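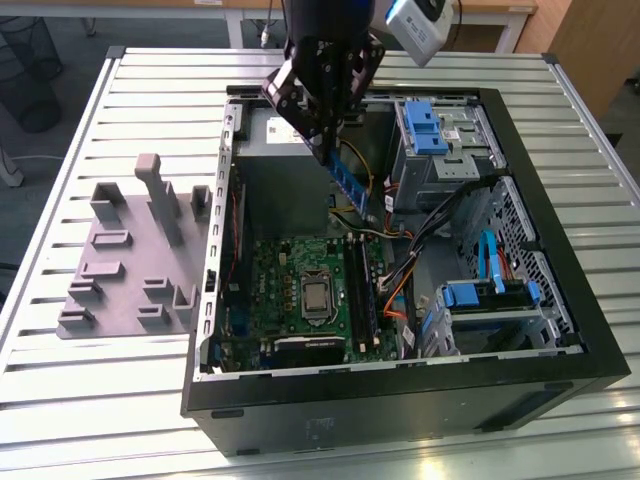 I had two grippers to compare and one task to compare them on: take a memory module out of a holder, put it in a desktop board, bring it back. The first is the Polus parallel jaw I have used since May. The second is the Girkness linkage hand, with jointed finger links and narrow center fingertips. Same arm, same controller, same camera position relative to the flange as far as the brackets allowed.

The job sounds like a force problem and is mostly a clearance problem. A DIMM slot sits close to its neighbors, and if one of those already holds a stick, the fingertip thickness decides whether you get in at all. The Polus jaws are wide and flat. They hold a module very squarely, but I had to grip high on the board and lost stiffness at the contact edge. The Girkness tips fit between modules with the stock pads on.

I ran 216 cycles per gripper, all with the same module. A cycle counted only if the module went fully home in the motherboard slot and then fully home in the fixture, with no operator input. The Polus completed 75. The Girkness completed 192. Most Polus failures were contact with the adjacent stick on approach, which the force threshold caught early.
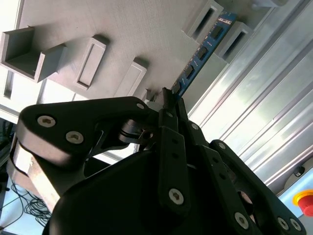 Returning the module to the fixture was the harder half for the Girkness. The holders are printed, and the slot width varies a little from one to the next. The linkage has some compliance across the fingers, so when an edge catches, the module rotates in the grip before the wrist sensor sees anything useful. I added a short search move - 5 small steps along the slot direction at low force - and that cleared most of it.

The wrist camera needs its own note. At insertion distance the fingers block a good part of the view, and bare aluminum washes out under the bench lights. I locked exposure on the printed panel and stopped using auto. Slot detection got steadier, and I lost detail in the shadows, which I don't need for this.

The controller is the Bovomden unit for both. Its gripper driver assumes a linear stroke, so the commanded width for the Girkness is wrong except near closed. I used a lookup table. It is ugly and it works.

I'm keeping the Girkness on for now. Next is the same test with thinner pads on the Polus jaws, to be fair to it.

Posted 2022-01-10

3 comments

Lumturie Đorđević
Did you re-tune the force threshold per gripper or keep one value? The linkage should need a lower one.

Reply from author
One value for both. Lower would probably help the Girkness on the fixture side. I'll try it.

Azra Milošević
We chamfered our printed slots at Stoyanova and dropped the search move completely. Could you share the lookup table?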